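3.2 The table surface as a working record

We came to the tables late in the project, having spent most of the first season on chairs and shelving, and they soon became the part of the study we most looked forward to. A tabletop is where a household's habits gather. People cut bread on it, sort post on it, lean on it while they wait for the kettle, and a pale wood top shows the grain that all of this happens across. In the Breda homes we visited, owners could often tell us which way the boards ran without looking. Yolotzin Olvera first noticed this during the pilot visits, and it led us to add grain direction to the recording sheet.

Grain direction matters more than we had expected. When the lines run along the length of the table, people tend to wipe along them, and they lay out cutlery, papers and sewing in rows that follow the same line. Several owners described this as simply how the table wants to be used — a lovely phrase, and one we have kept as a heading in our notes. Light wooden tops such as the one in Figure 4 make the pattern easy to follow, with tan, cream and greyish brown streaks set against a beige ground.

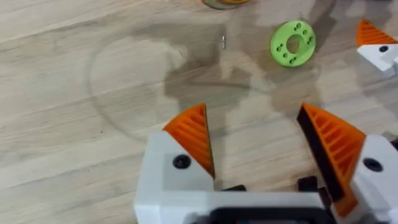
Page last modified: December, 16:40

Figure 4. Light wooden tabletop with long grain lines and streaks, with a two-finger gripper with orange ribbed fingertips, open, in the foreground.

We asked each of the 40 households to talk us through an ordinary day at the table, from breakfast to the last cup of tea, and 35 of them agreed to a second visit. The second conversations were richer. Owners had been thinking about their tables in the meantime and had stories ready, many of them about colour: a patch near the window that had changed over the years, a streak a child had once taken for a river and driven toy boats along. Rutilio Bañuelos transcribed these accounts in full, and we quote from them at length in Section 4.

Two practical points came out of this part of the work. Grain should be noted before any talk of marks or wear, as a long natural streak is easily mistaken for a stain. Colour words should be the owner's own wherever possible. Our first sheet, adapted from the Kuvero furniture survey, offered only "light", "medium" and "dark", and it lost nearly everything people wanted to say. The revised sheet leaves a blank line instead — and the answers on that line are a delight to read. The full wording is given in Appendix B, together with the notes on oiled and waxed tops.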